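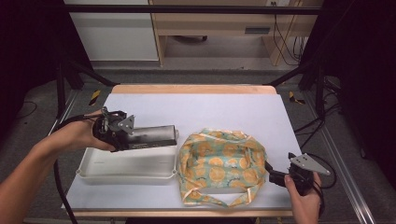 Foltura opens second recording station at Windden

The household handling program at Foltura's Windden laboratory has moved to two recording stations, the organisation confirmed in February. The new station doubles the bench time available for gathering demonstrations, which are used to train the Wuvinus learning system in everyday tasks such as packing, sorting and putting away.

Demonstrations at Windden are performed by people. An operator stands at the table with a hand-held gripper in each hand and carries out a set task from beginning to end. The movement of both grippers is logged along with video from the operator's point of view, and the two records are matched before the material is passed to the training group.

The current block of work concerns soft goods. Cloth bags, towels and clothing change shape each time they are touched, and the system's results with them have trailed its results with boxes, cups and other rigid items. A patterned tote bag and a shallow white plastic tray are among the articles now in use at the stations. Operators are asked to vary the starting position of each article between attempts and to work at a comfortable, natural pace.

A total of 227 demonstrations were accepted in the first month of the block. Recordings are reviewed by a second staff member, who may reject an attempt if the grippers leave the camera's view for too long or if the task is not completed. Attempts in which an article slips and is picked up again are kept and labelled separately, as the training group has asked for more material showing recovery from small errors.

The program employs 11 operators, most of them part-time. New operators complete a paid induction covering the care of the grippers, cable safety and the correct way to begin and end a recording. Sessions are broken up by scheduled rests, and the length of a shift was shortened last year following feedback from staff about tired wrists and forearms.

Foltura said the soft goods material would first be used within its own laboratory. A portion will then be shared with Mahlangu, its partner in the project, which is responsible for testing the trained system on tasks and articles it has not encountered before. The colour and print of the fabrics used in those tests will differ from those recorded at Windden.

Recording for the block is expected to continue until the end of winter. Enquiries about operator positions may be directed to the Windden laboratory office.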